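Osance Laundry is a set of short records of clothing being sorted and folded on a table. Release 3 has 1,062 records, split by starting state.

## Starting states

- `pile` - garments heaped together
- `spread` - garments apart
- `stack` - folded
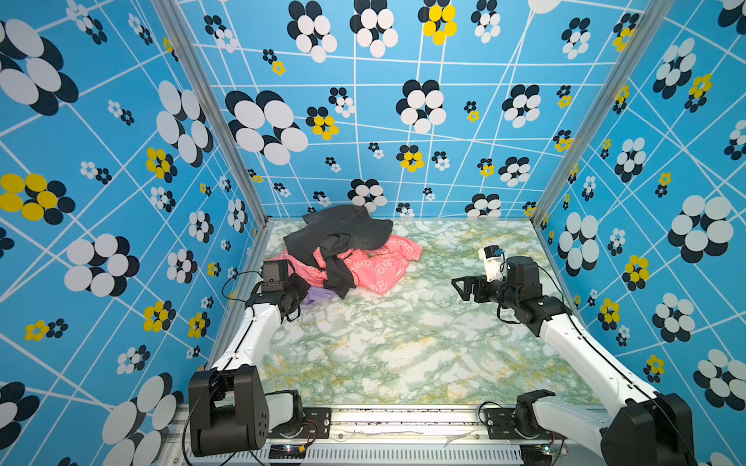 Garments are labeled by color and fabric type, never by size. Overlap is recorded from the top down, so a dark gray garment lying over a crumpled pink one gets `layer: 0` and the pink one `layer: 1`. Sleeves hanging free get no label of their own. Prints are noted as `print: yes` with no further detail.

## Splits

The test split holds 500 records. Wynne and Famel labels were merged in April; 6 records with conflicting layers were dropped.

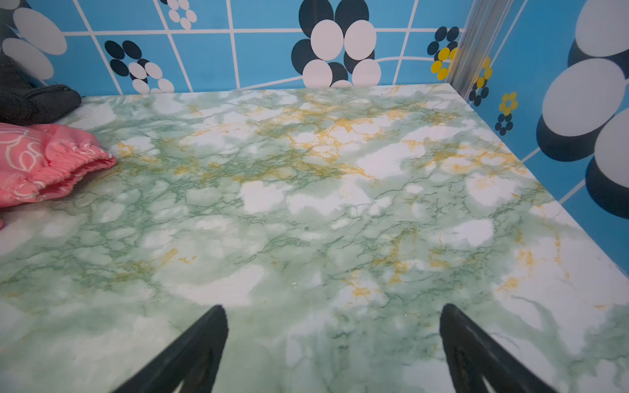
**Are socks labeled singly or in pairs?**

Singly. A rolled pair counts as one garment and takes the type `sock_pair`.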